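The bed is where small things go to wait. A hair tie comes off, a snack goes down, and by September the comforter is running a modest general store.

My own fix is a shallow cardboard box, set on the covers and filled before anyone is allowed to sleep.

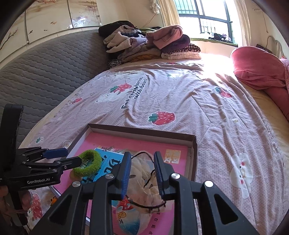 Ulises Farías has no patience with the box, which he considers a drawer that gave up. Put the clothes away first, he argues, and the trinkets will look after themselves.

They have had years to do so. I sort by what rots, so fruit and nuts go back to the kitchen ahead of any toy, however well it is wrapped. Mandarins roll, and a walnut under the hip at 5 a.m. feels like some 200 walnuts.

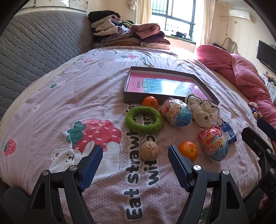
Photo: Mokholm / Piterstead

Hair bands go last – they weigh nothing and hold no grudges. The plush toy stays on the pillow side, where it outranks me.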